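30.10.2023 - Körbe, Tisch, zu wenig Schlaf

Nur schnell, bevor ich es wieder vergesse. Heute also endlich angefangen mit dem Sortieren. Erst mal nur die zwei Körbe auf den weißen Tisch gestellt, den braunen und den gelben. Mehr Plan gab es nicht.

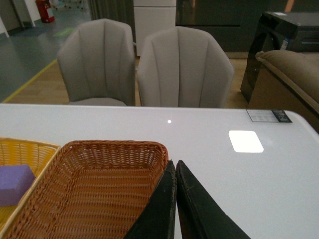
Hatte mir das seit September vorgenommen. Immer kam was dazwischen, die Steuer, dann der Husten, dann Raymondes Umzug. Heute Kaffee gekocht, Handy in die Schublade, los. Regel: Brauner Korb für das, was bleibt. Gelber für alles, was zu Rosaire geht. Der lila Block liegt schon im gelben, der wird nicht mehr diskutiert. Schwamm oder Spielzeug, keine Ahnung, wo der herkam. Weg damit.

Der braune war da noch leer. Schöner Korb eigentlich, so eng geflochten, und der Rand wie ein Zopf. Den behalte ich auf jeden Fall, auch wenn Raymonde ihn haben will (will sie, hat schon zweimal gefragt). Der gelbe kann meinetwegen mitgehen.

Dann Schublade eins. Knöpfe, Gummibänder, drei Schlüssel ohne Schloss, die Anleitung vom alten Brundora-Wasserkocher, den es seit Jahren nicht mehr gibt. 13 Kugelschreiber!! Alle ausprobiert, vier gehen. Das hat länger gedauert als der ganze Rest zusammen. Bei den Fotos hängengeblieben, natürlich. Opa am See, Opa im Auto, Opa schlafend. Umschlag drum, brauner Korb, nicht mehr reinschauen.

Um halb zwölf Anruf von Rosaire Pelletier. Ob er auch Wolle bringen darf. Nein!! Er soll abholen, nicht bringen. Hat gelacht. Kommt jetzt nächste Woche, ich hab gesagt 15 Uhr, er sagt eher vier, also wird es fünf.

Mittags Brot im Stehen. Auf dem Tisch klebt übrigens immer noch das kleine Etikett, hinten rechts. Winzige Schrift, les ich ohne Brille sowieso nicht. Mit dem Fingernagel probiert, keine Chance. Morgen mit Öl, sagt Raymonde - oder mit dem Föhn. Sie weiß es auch nicht genau.

Nachmittags noch mal 90 Minuten, dann war Schluss. Rücken. Zwei Schubladen von fünf, immerhin. Die grauen Sessel müsste man auch mal absaugen, aber heute nciht mehr. Im Prendergast-Katalog gäbe es Deckelkörbe, das Set 700 - die spinnen doch. Bleibt bei den alten.

Noch merken: Müllbeutel, Öl, Batterien wegbringen, Raymonde wegen dem Korb absagen (nett!!). Und den Umschlag nicht wieder aufmachen.

So, Licht aus. Mrogen Schublade drei.

Letzte Einträge
- Steuer, zweiter Versuch
- Raymonde zieht um, und ich trage
- Husten, Tee, Husten
- Was im Keller stand

Diese Seite verwendet Cookies. Wenn du weiterliest, stimmst du der Verwendung zu. Mehr erfahren | OK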